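The tape-loading fault: your questions answered

If you wear a head camera for the Trultness project, or you've been near the Clerkora arm in the last few weeks, you'll have heard that something went wrong in May. I've been answering the same handful of messages ever since, so I've put them all on one page. I'm Annapurna, I look after the recordings, and I was in the building when it happened.

What happened, in a nutshell?

We were teaching the arm to change the roll in a desktop tape dispenser. It had to pick up a fresh roll, drop it into the slot and pull a bit of tape forward to the cutter. On the morning of the fault it put the roll in beautifully, then carried on pushing. It pushed until the dispenser shot out sideways, went off the table and hit Murali Bhat on the shin. The gripper then closed on the place where the dispenser had been and came down on the bare tabletop hard enough to bend one of its fingers.

Was Murali hurt?

A bruise and a small scratch from the cutter. He put a plaster on it and was back at lunch telling everyone (at length!). But he was standing inside the line while the arm was live, and he shouldn't have been. He'd say the same. We'd all got a bit casual with a task that looks so harmless.

Why did it keep pushing?

Two things at once, which is why it took us so long to find. The arm has a force limit, and someone had raised it for an earlier job with stiff box lids. It never got put back. That someone was me, by the way, so please stop blaming Aravind.

The second thing was in what the arm had learned. People loading a dispenser hold it still with one hand while the other does the roll. Our arm only has the one gripper, so we'd clamped the dispenser down to stand in for the missing hand. That morning the clamp was loose. The arm had no notion that the dispenser could move, and nothing in its training told it to stop if it did.

Couldn't it see the dispenser sliding?

Its camera could. The trouble is that the program looked at the picture, planned its push and didn't look again until the push was finished. That gap was 2 seconds, and 2 seconds is an age when something is skating towards the edge of a table. Chunhua Kong has since changed it so the arm checks all the way through.

Why didn't the emergency stop work?

It did work! Aishwarya Alva hit it, and the log shows the arm stopped when she did. She was on the far side of the table from the button, though, and had to get round a chair first. There's now a second button on the other side, and the chair lives in the corridor. I miss the chair.

How did you track down the cause?

Slowly, with a lot of tea. Aravind Menon went through the logs and spotted the force limit on the first afternoon, and for a while we thought that was the whole story. We put the limit back and tried again with a soft foam block underneath and everyone well behind the line. The dispenser still slid, only more gently. That's when we looked at the clamp, and after that at the recordings we'd trained it on.

We ran 19 test loads with the clamp left loose on purpose, and the arm pushed the dispenser out of place in five of them. With the old settings I wouldn't have wanted to be in the room for any.

What was wrong with the recordings?

Nothing was wrong with them as recordings. People did the job nicely. But we'd been labelling only the hand that handles the roll, and treating the other one as if it was just hanging about. It's doing half the job. Once we started watching the second hand we felt rather silly.
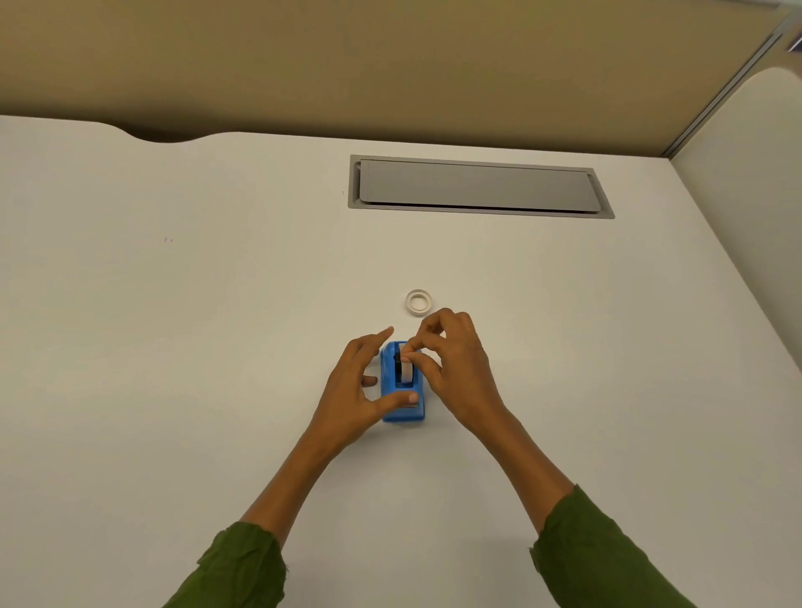 Loading a roll: left thumb on the front of the dispenser, right fingertips at the top of the roll.

We now label both hands, from the moment either one touches the dispenser to the moment both let go. It's slower work and I grumble about it most days, but the difference between holding and loading is finally in the data.

Do I need to do anything differently when I record?

A few small things, yes. Keep both hands in view for the whole load, and don't rest your steadying hand in your lap between goes. If the dispenser slips while you're loading it, carry on and put it right as you normally would. We used to throw those takes out, and now they're the ones I want most. Please don't fake a slip, though – I can always tell.

Does it matter which dispenser I use?

Use whichever one you've been given. Ours at the Bimholm site are different from the ones at Watkins, and a bit of variety does the arm good.

Is the arm running again?

Yes, with the force limit back where it belongs and locked behind a password that I don't have (fair enough). The clamp gets a tug test before every session and whoever does it signs the sheet. If the dispenser moves more than 5 millimetres from where it started, the arm lets go and backs off. It's a bit jumpy at the moment and sometimes backs off when someone leans on the table, but I'll take jumpy.

We want 1000 clean loads before it goes anywhere near a normal desk. We're nowhere near that yet.

Who do I tell if I see something odd?

Me or Aishwarya, straight away, even if it seems daft. If the arm is moving, press the button first and come and find us afterwards. You won't be told off for stopping it, and restarting only takes as long as boiling the kettle.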